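Two arms with hands for a sorting cell, or start with one? Trying to write a budget

Posted in Small Shop Automation > Buying and planning

benchrat_39

Hi all, long-time reader, first time asking anything. I work at a small kitting outfit in Firkcombe (we bag up craft and hobby kits, lots of little parts, lots of colors) and I've been told to put together an equipment plan by the end of March. The owner, Elsie Hapeta, is keen on robots but she's also keen on not going broke, so I have to show what we'd buy first and what could wait.

The job we want to start with is dead simple. Parts come out on a table, each one goes in the dish that matches its color, repeat until lunch. Right now two people do it and they hate it. I've been messing with a simulator in the evenings so I'd have something to show Elsie besides a spreadsheet, and I've got a two-armed setup with humanoid hands reaching for blocks on a plain table. It's very basic but it did get people talking! 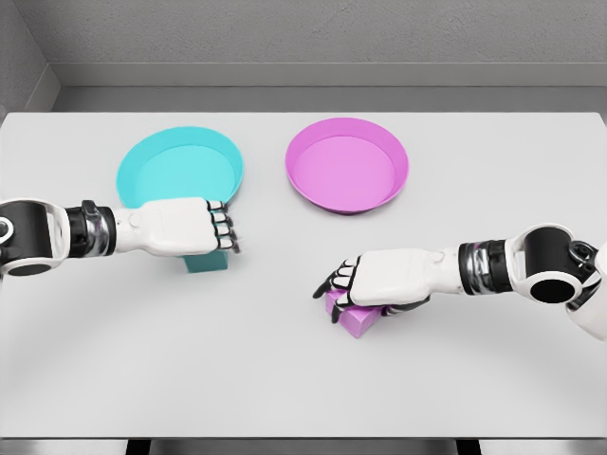
My sim table with the two color dishes. Right hand is on the pink block, left hand is over by the teal one.

So what I can't figure out is the hands. The seller I've been emailing (Mamside, they do refurbished arms and resell new hands) wants more for a pair of the fingered hands than for one of the arms. A plain two-jaw gripper is 952 from the same place, plus a mounting plate. I like the hands because some of our parts are odd shapes and I figure fingers would cope, but I don't know if I'm just being dazzled.

Other stuff I'm stuck on:

Do I need two arms at all for this, or is that me copying what the sim came with?

What do people put in for "everything else"? Elsie is going to ask and I've got a blank row there.

Is there any sense in paying for simulation software when the free one has got me this far?

We have a spare bench against a wall, normal outlets, and one person (me) who can program a bit. Thanks for any help, I know these are beginner questions.

Rutherford

Welcome! Not beginner questions at all, I've sat in meetings with much bigger companies who hadn't got as far as the blank row.

Hands first. For blocks, or anything with two flat parallel sides, a two-jaw gripper will do the work and you'll have it running in an afternoon. Fingered hands are lovely but every joint is something you have to control, calibrate and eventually fix, and you've said there's one of you. Before you spend anything, go dump out a day's worth of your real parts and sort them into "two jaws would grab this fine" and "hmm." If the hmm pile is small, leave those parts with a person and buy the gripper. If it's most of the table then okay, we should talk about hands, but I'd look at suction and soft fingertips first. I've been surprised by how far a set of rubber tips will go.

On two arms: look at your own layout. Your dishes are next to each other at the far side and the parts are in front of them. One arm with decent reach could serve both dishes. What a second arm buys you is speed, maybe, and the ability to hold a thing with one and do something to it with the other. Does your job ever need that? Sounds like no. And two arms working over one tabletop means you have to keep them from hitting each other, and that ate three weeks of my life on a job I won't go into. Plan for one, but buy a bench that's wide enough and leave bolt holes for a second. I'd put the second arm in the plan as a "phase two" line so Elsie can see it's been thought of.

For the blank row, mine usually has: mounting plate and bolts, cables and strain relief, camera and its bracket, lights (please budget for lights, color sorting lives and dies on lights, your sim is nice and evenly lit and your shop won't be), an e-stop, guarding or a scanner, the risk assessment, spare fingertips, shipping both ways for when something goes back. Then a line for your own hours, which everybody leaves out and then wonders why the thing was late.

Don't pay for sim software yet.

glue_and_staples

just get the gripper. we had hands on loan for a demo, everybody wanted to shake hands with it, didn't sort a single thing faster. sent it back on the wednesday

also ask Mamside what the warranty is on refurb arms, ours was 3 months and it covered basically the arm and not the controller. read it

toolcrib_dee

I'm going to disagree with Rutherford a little (hi Rutherford!) on the hands, mostly because of the "odd shapes" bit. We do sewing notions and I spent two years swapping jaws on a gripper for every new product. Every set had to be drawn up and machined, 800 one time for a set we used for a single season, and I still get cross when I open that drawer. If your catalog changes a lot, add up what custom jaws would cost you over a couple of years and put that number next to the price of the hands. It might still come out in favor of the gripper! But then it's a fair comparison and your boss can see it on one page.

What I would NOT do is buy the pair. One hand, one arm, and ask if they'll rent it to you first. We rented from a place called Prurus and they took part of the rental off when we bought. No idea if they ship to you.

And one thing about the sim, since you're using it to sell the idea. Mine had perfect colors too. Then we got the real camera up and two of our thread colors looked exactly the same to it under the shop lights, and we had to go back and buy a better camera that wasn't in the plan. In your render the pink block is a very close match to its dish but the teal block is a deeper shade than the dish next to it. You and I can see where it goes. Check that your software can tell too, and then try it with your ten most annoying real parts in a row before you pick a camera. Borrow one if you can.

Oh, and keep the bench boring. Plain, pale and matte, like you've got it there. We had a shiny steel top and the glare drove me up the wall until I covered it with a sheet of white foam board.

benchrat_39

This is so helpful, thank you all. I did the parts dump this morning and the hmm pile is bigger than I wanted (pom-poms, mostly, and those bendy wire stems) but the blocks and beads are all fine. So I'm going to write it up as one arm and a gripper with soft tips, a wide bench, lights as their own line, and a rental month for one hand if Mamside will do it. Second arm goes under phase two. Dee, I'm stealing the custom jaws comparison.

Will ask about the controller warranty too. Their last email didn't mention it.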